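Forums > Floor Care > Canister Vacuums

Red canister for a big smooth floor?

Menside50
Finally got to see the red canister at the Hostonard hall and I love this thing! Simple, round, easy to spot across a big floor. The hall is 1,000 square feet of smooth gray floor and they're happy with it.
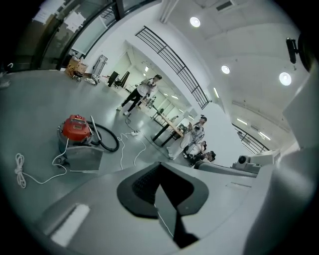
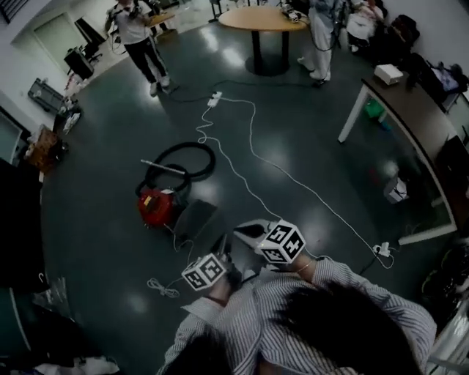
Red canister, black hose, power strips on the floor in both shots.

3 replies - 14 shares

berchtold_fan
Great color! I'd still go upright for that much floor though. A hose that long wants to curl up on you, and then you've got cords to steer around too.

Menside50
Fair, but the flat floor head slides right under a desk - try that with an upright! I'd just coil the white cables before starting.

Flundance
Team canister, all the way. Mine does 600 square feet of tile and I've had it since January. Do move the power strips up off the floor first, berchtold_fan is right about that part.

berchtold_fan
I said cords, but sure, I'll take it :) Still upright for me.

We use cookies to keep you signed in. Accept | Settings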